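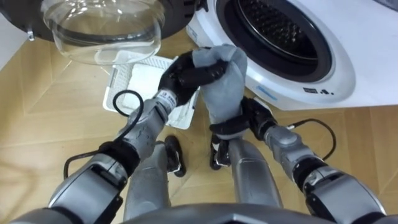 Two testers on the Flallness build reported that the planner keeps replanning the left arm once both hands close on the cloth, and asked wether the grasp check should be off for that part. Leave it on. Raise the hold threshold instead, steps below.

4.2 Two-hand hold, Prutano planner

1. Stop the task. Arms in hold, not limp.
2. Open Planner > Contacts. Set both hands to "soft object".
3. Hold threshold: 11. Default is 6, too twitchy for fabric.
4. Replan limit: 3 per grasp. After that it goes to hold and waits for you.
5. Save, reload the profile. Old values stay live untill you reload.
6. Run Barbu viewer next to it. Cloth mask should stay one color across both hands. Splits in two? Redo section 3, head camera calibration.

Note: glass and shiny steel leave holes in the depth map. Turn on "fill unknown as solid".

CAUTION: do not edit the profile while a task is running. Keep clear of both arms during reload.

Error 196 = left/right clocks out of sync. Restart the Odstead bridge, then step 5 again.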